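FOR IMMEDIATE RELEASE

Pratix to Open Hustwood Robotics Laboratory to Visitors

HUSTWOOD, September 2, 2022 – Pratix will hold an open day at its Hustwood laboratory this fall, giving local residents, students and employers a chance to watch robot arms at work and to speak with the engineers who program them. Admission is free, but places must be booked in advance.

The program consists of two guided sessions, one in the morning and one in the afternoon. Each will begin with a short talk on how the laboratory plans and tests its work, followed by demonstrations at the benches. Visitors will see robot arms handle small objects on tabletops and will be able to follow a complete task from setup to finish. Staff will explain how a task is broken into steps, how an arm is guided through them, and what happens when an attempt has to be repeated.

The event is being organized with Joltix, which supplies training courses to technical colleges in the region, and with the Ansari Foundation, which is meeting the cost of transportation for school groups. Groups from five area high schools have already been invited to the morning session.

"Many people in Hustwood drive past our building every day and have never had a reason to come inside," said Ese Onuoha, director of the laboratory. "We would like them to see the work as it is normally done, at the benches where it is done, and to ask whatever questions they have. Our engineers will be on hand throughout both sessions."

The laboratory occupies 2297 square feet on the ground floor of the Pratix building. Group sizes will be limited so that all visitors have a clear view of the demonstrations. Marked walkways will be in place, and visitors are asked to remain behind them while the arms are moving. Children under 12 must be accompanied by an adult. The building has step-free access from the parking lot, and seating will be provided during the opening talk.

Representatives of Joltix will be present after each session to discuss courses in automation and machine maintenance, including an evening program that begins in January. No previous experience is required to enroll.

Requests for places should be made through the Pratix front desk or the events page of the company's website. Schools wishing to bring a group should give the number of students and the name of the teacher in charge. Members of the press may attend either session and are asked to notify the communications office beforehand so that interviews can be arranged. 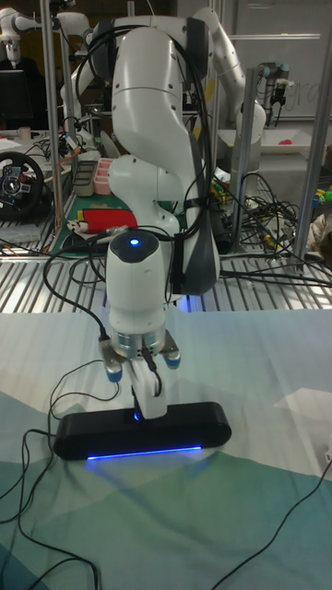

Pratix develops handling systems for laboratories and light manufacturing and is based in Hustwood.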